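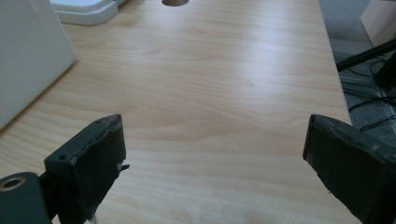 Hot water: replace like for like or go heat pump?

palesa_h
Our old 250 litre electric tank has rust around the base and the plumber gives it until Christmas. He quoted for the same again, or a Sekent heat pump for $461 more after the rebate. We're in Ballarat, so winters are cold. Anyone got one?

dunny_dave
Got ours in July. Power bill is down but it hums. Don't put it near a bedroom window.

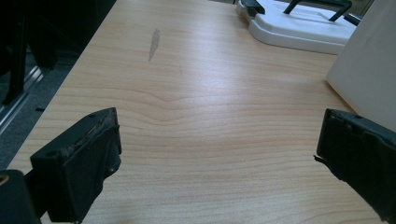
Does it have to run overnight? Set the timer for late morning to mid-afternoon, when the air is warmer, and it will do the whole tank in one go.

kettlehill
Disagree with that for a family. We've got teenagers and ran out by 8 pm on the daytime timer. Ended up adding a second run at 4 am — neighbours haven't complained so far.

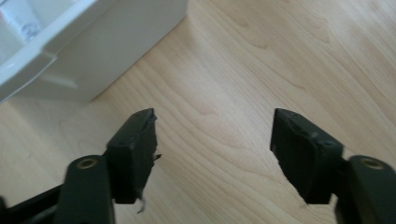
I'd also ask what the call-out fee is. Ours was a Volton and a new fan cost about $500 fitted, two months out of warranty.

dunny_dave
That's a Volton problem, not a heat pump problem.

palesa_h
Thanks all. Will ask him about the side wall by the laundry.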